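List: shopbots-l
From: Leidy Chambi
Date: 1 Jul 2025
Subject: Re: Re: hand-held gripper, are we kidding ourselves?

Lizeth Castaño wrote:

> Quick update for those who missed the last build night. The hand-held
> version of the gripper closes all the way now and the fingers line up
> with each other. We've recorded 200 grabs on the table at Lozano and
> I'd like to get to 2,472, the same number as the Ramolex group, before
> we train anything. Mercedes wants to order parts for the arm at the
> same time so we don't lose the summer. Any objections?

Well, yes, a few. I'm sorry to be the one again.

I like the gripper. It's a nicer piece of work than the one from December, and the trigger no longer pinches my hand. What I don't buy is the step from "it closes and lines up" to "let's order the arm." A person is holding the thing. A person feels the bin start to slip and squeezes harder without thinking, and none of that ends up in the recording unless the trigger position is logged properly, and last I looked it wasn't. The log had 7 columns and one of them was the battery.

I went through the recordings at home on the old laptop. Out of the first 200 grabs I marked 36 where I couldn't tell from the video whether the fingers were gripping the object or just leaning on it. Thin smoky plastic is the worst. Wood grain comes right through the wall, the far side shows up as a dark smear, and my eye wants to put the edge in two places. If I have to go back and forth to decide where the wall is, I don't see why a small network trained in Rocío's garage is going to do better.

One moment from the bin series, with one finger right up against the wall and the other one nowhere near it:
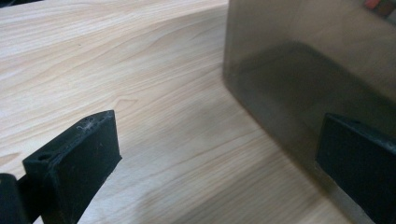

Lizeth says that I'm judging the data by single frames and that the model will get a whole run of them, so an unclear wall in one is cleared up by the next. She also says the people who wrote the Oma code had see-through objects in their set and didn't treat them as a special case.

Fine, but I've read the Oma notes too, and all they say is that such objects were included. They don't say how often the grab worked. I'd want that number before I spent anybody's money. And a run of frames only helps if the camera moves enough between them. Half of ours are somebody holding very still, because we told them to hold still.

Then there's the matter of the fingers themselves. They're flat and hard and they have no pad. On a straight-sided box that's probably all right. On anything with a slope to the wall I expect them to skate, and I'd expect it to get worse when the surface picks up dust and lint, as everything in that shop does. I know the plan is to glue on rubber "later." If we glue on rubber later, then every grab recorded without it was made by a different hand. Rocío made this point back in December and we all nodded and did nothing.

So this is what I'd suggest, and feel free to shoot it down:

Put the rubber on first. I have a sheet of it left over from the Pestex jig and you can have the lot.

Log the trigger. One potentiometer, one wire. Leidy Apaza offered to do it and I don't think anyone wrote back to her.

Redo the bins with a strip of painter's tape down one corner for half the grabs, and leave it off for the other half. If the taped ones come out much better, we've learned that the trouble is seeing the wall. If they don't, I'm wrong about that part and I'll say so here.

Hold off on the arm until we've replayed at least a few of the grabs on the bench slide. It's slow and ugly but it moves in a straight line and it's already paid for. If the slide can't close on a bin using our own recordings, a longer arm with more joints won't either.

I'm not against the project, whatever Mercedes may think after last time. I just remember the line follower, where we bought the good motors first and then found out that the sensor couldn't tell tape from a shadow – those motors are still in the drawer under the drill press, if anyone wants them.

Could whoever has the key to the small cabinet leave it on the hook? The calipers are in there and I'd like to measure the gap between the fingers fully open before I cut the rubber.

Leidy C.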